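How to Clean and Reset a Small Craft Table

By Romana Pešek
24 Aug 2018 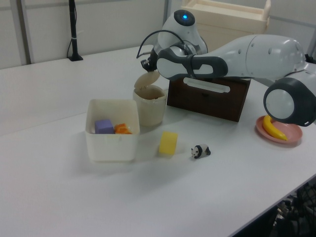
A white tabletop is easy to work on and easy to spoil. Glue dries on it, marker creeps into the edges, and small pieces get pushed to the back and stay there. The routine on this page takes me 19 minutes from start to finish, including the wait while the surface dries. I do it at the end of each session with the kids' blocks and modeling projects, and the same steps work for a sewing table or a desk.

It assumes you keep three kinds of storage within reach: an open bin for loose pieces, a lidded container for scraps, and a small drawer box for tools. If you have more than that on the table, move the extras to a shelf before you begin.

What you need

A household sponge, the plain kind without a rough side
A bowl of warm water
Dish soap
Two dry cloths
An open plastic bin, low enough to see into
A round container with a hinged lid
A small box with a drawer
An old toothbrush

Step 1: Open everything first

Flip up the lid of the scrap container and check that it stays up by itself. Some hinged lids drop back when the container is bumped. If yours does, turn it so the hinge faces away from you and slide it a few inches from the edge.

Put the bin at the front of the table, on the side of your stronger hand. I am right-handed but have always kept mine on the left, and I've stopped trying to change it. Pick a spot and use the same one every time.

Step 2: Pick up the loose pieces

Work from the back of the table to the front. Blocks, play food, foam shapes and anything else that gets used again go in the bin. Lay them in a single layer if they fit. A bin that is heaped up has to be emptied out to find one cube, and then you are back where you started.

Don't sort by color or shape at this point. Sorting is a separate job and it doubles the time. If you want to do it, do it once a month. I used to keep 186 wooden pieces in nine separate cups, and the cups were never right for more than a day.

Check each piece for glue as you pick it up. Set sticky ones aside on a cloth.

Step 3: Throw out the scraps

Paper trimmings, thread, dried clay and used tape go into the lidded container. Use the edge of a piece of card to push small bits into a pile, then hold the card flat at the edge of the table and sweep the pile onto it. Brushing crumbs of clay with your hand presses them into the surface.

Close the lid when you're done. Empty the container when it is two thirds full. Past that, the lid presses on the scraps and stops closing properly.

If you use a liner, fold it at least an inch over the rim so it doesn't slide down. A bread bag is big enough for most small containers.

Step 4: Put the tools in the drawer

Scissors, rulers, craft knives and glue sticks go in the drawer box. Wipe blades before you put them away and make sure the caps are on the glue.

A drawer with one long bar handle is better for this than one with a knob. You can pull it with two fingers while holding something in the other hand. If the handle has worked loose, tighten the screws from inside the drawer. Mine needed it in January and hasn't moved since.

Keep the top of the box clear. It's flat, so things land there, and after a week it's a second table.

Step 5: Wash the surface

Put a few drops of dish soap in the warm water. Wet the sponge and squeeze it until it stops dripping. Wipe the table in straight, overlapping passes from the back to the front. Lift the containers as you come to them and wipe underneath.

For dried white glue, lay the wet sponge on the spot for three minutes, then rub. Most of it will roll up and come off. If some is left, repeat. Don't scrape with a knife. On a white surface, every scratch fills with dirt and shows up gray.

For marker, try soap and water first. If it doesn't move, put a little rubbing alcohol on a corner of the cloth and dab. Test it on the underside of the table beforehand. Alcohol dulls some painted finishes.

Use the toothbrush along the edge if your table has a seam or trim. Rinse it often.

Step 6: Clean the sticky pieces

Plastic and painted pieces can be wiped with the same sponge. Rinse it first. Pieces with flat faces and sharp corners, such as cubes, are quick. Pieces with a lot of angles take longer, and the toothbrush helps.

Bare wood should only be wiped with a damp cloth and dried right away. Foam can be rinsed under the tap and squeezed in a towel.

Let all of it dry before it goes back in the bin. A plain bin has no holes in the bottom, and damp pieces will leave rings.

Step 7: Dry the table and the sponge

Go over the table with the first dry cloth, then again with the second. The second pass removes the streaks.

Rinse the sponge until the water runs clear, squeeze it out and stand it on end. It dries faster that way than lying flat, and less of it touches the table. If you leave it on the work surface overnight, put a saucer under it. Replace it when it starts to smell or crumble at the corners.

Common problems

The bin slides when children reach into it. Put a square of rubber shelf liner underneath. Cut it slightly smaller than the base so it can't be seen or picked at.

The lid on the scrap container won't stay shut. Look for bits caught in the hinge. Brush them out with the toothbrush while the lid is all the way open.

The drawer sticks. Take it out and rub a candle stub along both runners. Wipe off any lumps of wax before you put it back.

The white surface has turned yellow near a window. Cleaning won't fix this. A cotton runner over the sunny end will slow it down.

There is a gray film after washing. You used too much soap. Wipe again with plain water and dry with a clean cloth.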